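The snack table at Garkex, and the woman who keeps it going

I got to the office late in the day and was handed something to eat before I had my coat off. That's how it goes at Garkex, I'm told. The woman I'd come to interview (she asked me to leave her name out, she says she gets enough requests already!) looks after the shared snack table, and she has done it for 7 years.

"It started with one drawer," she said. "My drawer. People kept finding reasons to come by my desk."

The drawer got too small, so she moved everything to a table by the window, and now there's a monthly budget and a spreadsheet and a great many opinions. I asked who has the strongest ones. "The night people. They'll forgive you for a late paycheck before they forgive you for running out of the salty stuff."

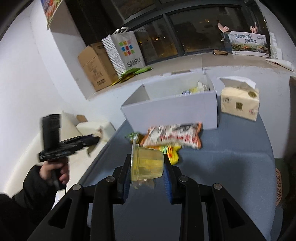 She shops every other week, 30 minutes in and out, and she won't order online if she can help it. "I like to pick up the bag and see how much of it is air." Then everything goes into an open box where people can dig around, and she's pretty firm about the open part. She tried jars once, with lids, and hardly anyone touched them.

"A lid makes you feel like you're asking permission," she said. I have thought about this every day since, mostly while standing in front of my own kitchen cabinets.

What about the mess? She laughed for a good long while. Wrappers wander. Things get put down on the sill and stay there until October. She has 2 rules, which are to take your cup with you and to leave the tissues where they are, and she figures the first one gets followed maybe half the time.

I asked if she ever thinks about handing the job over to somebody else. "I offered it to a guy last year. He made a plan with labels and everything, and he bought nothing but rice cakes." So she took it back, and she's already working on her next list. More of the spicy ones, she told me, and a bigger box.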